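Print this page
E-mail this page

About Girkell

Girkell compares grippers, arms, cameras and controllers for companies that are about to buy them. The lab was set up by Hüsnü Tuncer and Joyce Langat, and has tested 22 gripper models so far. We don't sell hardware.

Most of our current work is on hand-held grippers. An operator carries the tool through a task while its position is tracked, and the same task is later run on an arm. We log finger travel, pad wear and tracking loss. 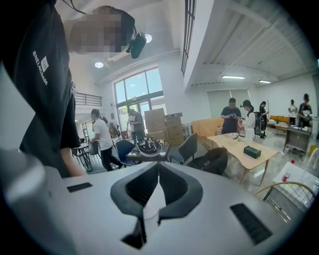 Main hall, from a gripper's camera.

A standard comparison is 600 grasps per tool, split between 3 operators. Pads are replaced between operators. A tool passes when 95 percent of grasps are usable for the controller tests - anything lower goes back to the client with the logs.

Two-handed trials are run by Elif Naz Değirmenci. Both tools must be tracked at the same time, so marker placement is checked before each run. 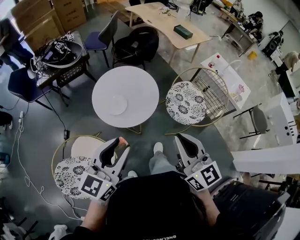

Two hand-held grippers with marker cubes.

Reports cover methods, raw logs and failures. To book a comparison, write to Kelly Evangelista at the front office. The next open slots are in December.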